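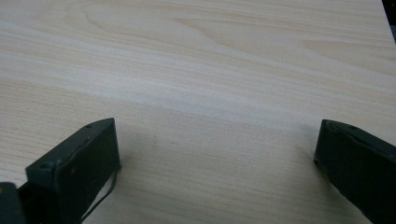
September 2020, oat crackers, batch 3

Okay, these are finally getting somewhere! Batch 2 was so crumbly you couldn't pick one up without it going to pieces in your hand, so this time I soaked the ground flaxseed in warm water first and let it sit until it went all gloopy (think egg white, a bit thicker). Then I mixed it straight into the oats and seeds with the oil and salt and left the bowl alone while I did the dishes.

Recipe as I made it, so we all have the same one:

100 grams rolled oats, half of them blitzed to flour
70 grams mixed seeds, mostly sunflower, with a little sesame
3 tablespoons ground flax, soaked
2 tablespoons olive oil
Big pinch of salt, and I do mean big, batch 1 tasted like a cardboard box
Water until it holds when you squeeze it

Used the Demau oats again because that's what was in the bin. The Fundon ones are cut thicker and I think they need a longer soak, but I haven't tried them in this version. Somebody please do before we order more.

Rolled it between two sheets of parchment, which is a pain, the top sheet kept wrinkling and leaving little creases in the dough. Next time I'll peel it off halfway, flip the whole thing and put it back down. I got the middle nice and thin but the edges were thinner still, and of course they browned way before the rest. I pulled the outside pieces early and gave the middle another few minutes with the oven off and the door cracked. That worked really well, those were the best of the lot.

Score BEFORE baking. I forgot in March and I forgot again on batch 1, and both times I ended up with shards.

Taste: nutty, a little sweet from the oats, good snap in the middle pieces. Could take some rosemary or black pepper. I split off a bit of dough and put smoked paprika in it and I'm not sold, it went slightly bitter at the edges. Might be the paprika, might just be that the edges were too dark. Need to do it again with an even sheet before I blame the spice.

Put half in the tin and half in a jar to see which ones stay crisp. The batch 2 crumbs are in the freezer, marked, and they're great on yogurt so help yourselves.

Bustamante want a version with no sesame, so batch 4 is pumpkin seeds only. I also want to try maple syrup in a small piece of it, just a teaspoon, for browning. Grotalton asked if we can do 3,000 crackers for the holiday boxes and I said let me get one tray right first!

To get: parchment, pumpkin seeds, flax (nearly out), a ruler that isn't the bent one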